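Recording Rules for Hand-Held Gripper Work: Frequently Asked Questions

Flirnau home recording program, Botasdale office 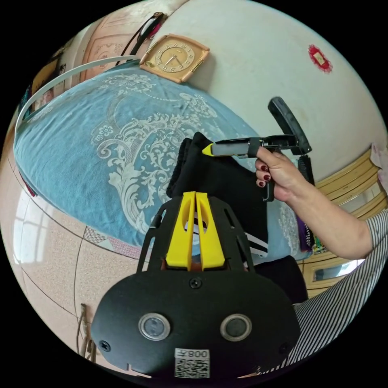
What do these rules cover?

They cover any session in which a person records household tasks with a hand-held gripper for the Flirnau program. They apply in private homes, in the Botasdale workroom, and in the shared rooms at Bultport. Work with powered robot arms has its own rules, and you need separate training before you go near one.

Who has to follow them?

Everyone who is in the room while recording is going on. That includes the person holding the gripper, a helper, and anyone from the office who drops in. If a family member walks through, stop the recording and start the task again once they have left.

I only record a few tasks a month. Do I still need the training?

You do. The training takes 40 minutes and is good until the following February, whenever you took it. Recordings made by someone without current training are removed from the set and are not paid.

Can I use tools that get hot?

Only if the tool is on your approved list. Glue guns, irons and hair tools are approved by request. Soldering irons and open flames are never approved. For most tasks with a hot tool on the list, the tool can stay unplugged, and we prefer that. If the task card says "powered," you need a stand for the tool and a clear, hard surface to work on. Do not do a powered task on a bed, a sofa or a carpet.

How should I treat a hot tool that is unplugged?

Treat it as hot unless you know it has not been plugged in that day. Hold it by the handle and keep the tip pointed away from your other hand and from anyone helping you. The gripper fingers should close on the handle or the body and never on the nozzle.

What about cords?

Keep cords out of your walking path. A loose cord can also catch on the gripper, so check where it is before each take — most dropped tools we hear about start with a snagged cord. If the cord is too long, loop it once and set it behind the tool. Don't tape it to the gripper.

Can I work on a bed or other soft surface?

Yes, for cloth tasks such as folding and for picking up or passing light objects that are not powered. Nothing sharp, nothing wet, and no glass. The surface should be one you can reach across without kneeling on it.

Do I have to tidy the room first?

No. We want rooms the way people live in them. Clear the floor where you will be standing and put away anything with private details on it, such as mail, medicine labels, bank cards and school papers. Family photographs should be turned around or moved. Everything else can stay.

Can a person's hands be in the recording?

Hands and arms are fine. Faces are not. Check mirrors and glass doors before you start, and change your angle if you can see yourself or someone else in them. Rings, nail polish and sleeves are all allowed. Tattoos with names or dates should be covered.

Do helpers need to sign anything?

Helpers sign the short consent form once. They must be adults. The form stays in force until they cancel it, and they can cancel at any time by writing to the Botasdale office. Their recordings are then deleted, including any copies held at Bultport.

How do I pass an object between a helper's hand and the gripper?

Agree on who moves and who stays still. The helper holds the object steady, the gripper closes, and the helper lets go after saying "yours." Keep fingertips out of the gap between the gripper fingers. With cords, check that the helper's wrist is free of the loop first.

How often should the gripper be checked?

Before each session. Wipe the lenses with the dry cloth from the kit, look for loose screws, and open and close the fingers 3 times. If they stick or close unevenly, don't use the gripper. Leave the stickers in place and don't write on them. If one peels or can't be read, ask for a replacement gripper.

How long can I record without a break?

Take a break of at least 4 minutes after every 40 minutes of recording. Stop sooner if your wrist or thumb hurts, and tell us if it happens more than once.

Something went wrong. What do I report?

Report any burn, cut, fall or broken item the same day, even a small one. Use form 858, which is in the Leone app under Safety. Keep the recording and mark it "incident" — please don't delete it. Near misses go on the same form.

Where can I get an approved tool list?

In the Leone app under My Tasks, or on paper from the Botasdale office. Requests to add a tool go through the same page.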